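Plemimden Publishes Good-Practice Standard for Hand-Held Gripper Work in Occupied Homes

CLEMMONT, September – Plemimden, the standards and training body for household automation, today released its first good-practice standard for operators who record household tasks with hand-held gripper tools. The document, titled Hand-Held Gripper Recording in Domestic Rooms, sets out requirements for preparing a room, checking the tool, handling household fabrics and storing the resulting recordings. It is available free of charge to member and non-member organizations.

The standard was drafted over 10 months with contributions from two member firms, Nartey and Fastura, both of which carry out recording work in private homes. Earlier guidance from Plemimden dealt with fixed robot arms in workshops and laboratories. It contained no provisions for bedrooms, kitchens or other rooms where people live, and members had asked for a separate text.

The new standard is organized in 7 sections. Each begins with a short statement of purpose, followed by numbered requirements and a checklist that can be printed and carried to the site. Requirements marked "shall" are binding on organizations that declare conformity. Those marked "should" are recommendations, and an organization that departs from them is asked to keep a written note of its reasons.

Section 2 covers consent and notice. Residents must receive a written list of the rooms to be recorded before the operator arrives, and may withdraw any room from the list at any time, including after work has started. Papers, photographs, medicines and screens must be covered or taken out of the room. Where an item can't be moved, the operator must agree on a covering with the resident before recording begins.

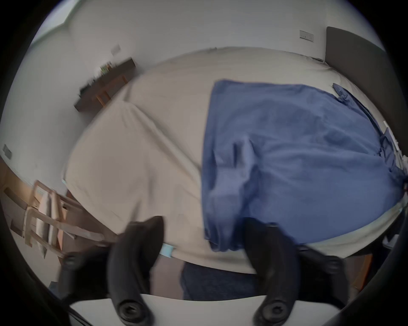 Fabric handling is the subject of Section 4, the longest in the standard. Bedding and clothing change shape each time they are touched, and two operators given the same instruction may leave a cloth in very different states. The standard therefore requires the starting state of each fabric item to be written down in plain terms before the first movement. For a blue cloth lying wrinkled on a beige sheet, with one edge hanging over the side of the bed, an acceptable entry would name both fabrics, state that the cloth is spread out and note the overhang. Entries such as "messy" or "normal" are not accepted. Tags attached to bedding are to be entered as well, as gripper fingers can catch on them, and the operator shall keep the fingers clear of any tag unless the task calls for contact.

The same section limits pulling force on household textiles and bars the use of fingers with exposed sharp edges or damaged surfaces. Finger screws and mounting brackets must be inspected at the start of each session and again after any drop or hard contact. A tool that fails inspection shall be taken out of service until it has been repaired and checked by a second person.

Section 5 addresses movement around furniture. Operators must walk the full path of the task without the tool before recording. Chairs standing near the work area are to be either moved with the resident's permission or entered on the room sheet as obstacles. Rugs beside a bed must be checked for loose edges. A single recording session in a bedroom may not exceed 3 hours, including breaks.

Section 6 sets rules for records. Room sheets and inspection sheets must be kept with the recordings they belong to, under the same access controls. Recordings in which a resident or visitor appears without consent shall be deleted – blurring alone does not satisfy the requirement. Requests for deletion from residents must be answered in writing.

The draft was circulated for comment earlier this year and drew more than 300 responses. Many of them concerned the wording of the fabric requirements, which were rewritten twice. A proposal to require two operators in every room was not adopted. The final text requires a second person only for tool checks following a repair, and recommends one wherever stairs or heavy furniture are involved.

Nartey and Fastura have each stated that they will apply the standard to new projects from the date of publication. Work already in progress may be completed under existing procedures, provided that the consent requirements in Section 2 are met.

Plemimden will offer training on the standard at its Clemmont office. Sessions include practical exercises in filling out room sheets and inspecting gripper tools. Comments on the published text may be submitted in writing at any time and will be considered at the next revision.

About Plemimden
Plemimden develops standards, checklists and training for organizations that use automation in homes and small workplaces. It is based in Clemmont and is funded by member fees and course income.

Media inquiries: Plemimden Press Office, Clemmont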